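Pramer Swap Kit, trial unit, CPU cell
Ticket opened by: Adel Fawzy, Stetville bench
Assigned: Jolanta Michalski (Lenberg support)
Priority: normal
Status: waiting on customer

Monday 9:10, Adel
Kit on day 4 of trial. Arm stops above the socket on approach, throws "contact early", backs off. Dell tower on its side, side panel off, same as the quick start. Ran the fixture check, passes. Speed at 100 percent. Finger pads are the ones from the box.
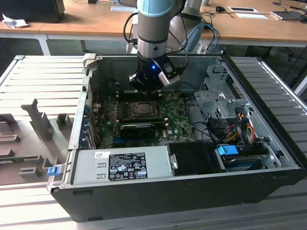 Happens on pick more than on place. Force log attached, see line 900 onward. Need to know if this is us or the kit before we sign anything with Lu.

9:45, Jolanta
Thanks, log recieved. Two things:
- drop approach speed to 40, leave the rest alone
- redo tool offset with the carrier IN the fingers, not bare. Manual is vague there, sorry
Also which profile is loaded? Should be 7 for Xeon in a green carrier.

10:30, Adel
Was on profile 4. Changed. Offset redone with carrier. Load plate open, lever up, socket empty, trying place only.

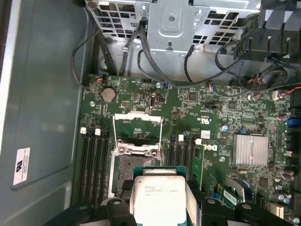

Page last modified: Monday, 11:02 by jmichalski

11:02, Jolanta
Ok good. Before the next run check the wrist view, chip should be square to the socket before it goes down. If its rotated at all stop and jog by hand, dont let it hunt. Send the new force log either way.

11:20, Adel
Will do after lunch. Separate question, does the trial price include spare fingers? Quote from Pramer doesnt say.

11:25, Jolanta
One set. Asking sales about extras. Keeping ticket open till I see the log.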